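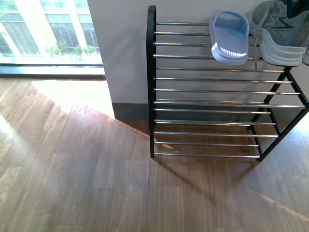

Session 2: The Shoe Rack

Handout for the Sillham evening course, Small Spaces at Home

Hi everyone! These are my notes from the second session, tidied up a little (my handwriting on the whiteboard was awful, I know). Several of you asked for the part on racks in writing, so I've gone into more detail on that and skipped the coat hooks until next time.

What we mean by an open rack

An open rack is just a frame with rods. The one I keep coming back to has black metal uprights and chrome rods, and the tiers slope, so the shoes sit at a tilt. I love this kind for a narrow stretch of wall! You can see the baseboard and the floor right through it, and that makes a tight entryway feel less stuffed than a closed cabinet does. You can also get a broom under the bottom rod if you're patient.

Start with nothing on it

Take every pair off. Yes, even the ones you wore today. Wipe the rods with a soft cloth, give each upright a wiggle, and check that all the feet sit on the floor. On wood floors I like felt pads, but that's up to you.

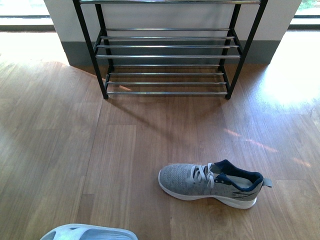

While the rack is bare, look at where the daylight lands. Strong sun is hard on some glues and plastics, and a rack next to a big window can get a lot of it by midafternoon. Mine at the Midby apartment stood in full sun for a whole summer and one pair of white soles went yellow on me. A short piece of wall between two windows is a pretty good spot, as long as you watch which side gets the glare.

Top tier: the everyday shoes

Put back only what you reach for all the time. For me that's a pair of sneakers and a pair of slides, and they go up top where I don't have to bend. Slides are light and like to slip, so tip the toe down the slope and let the strap rest toward the wall. Tuck sneaker laces inside the shoe, or they'll hang down through the rods and catch on whatever is below.
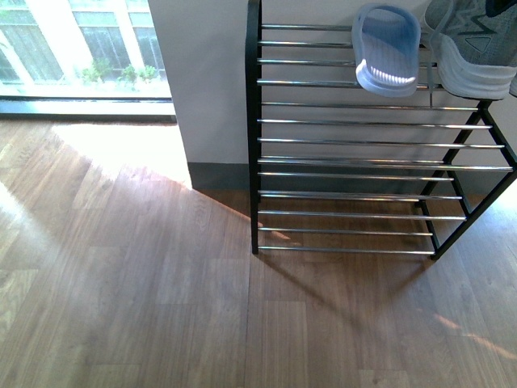

Lower tiers: everything else

Heavier shoes go low, boots especially. Leave a little air between pairs. If you run out of rods before you run out of shoes, please don't stack! That's your sign to sort again.

A chunky midsole takes up more width than you'd guess, so set the thick pairs down first and fit the flat ones in beside them.

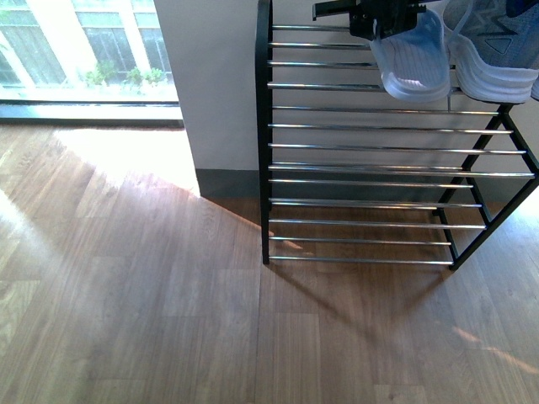
Keep the two shoes of a pair right up against each other, too, and you'll often gain enough room for one more pair at the end.

For next session

Spend 30 minutes on your own rack, shelf or pile, and bring a list of the shoes you took off and didn't put back. We're in the same room, and bring a tape measure if you have one.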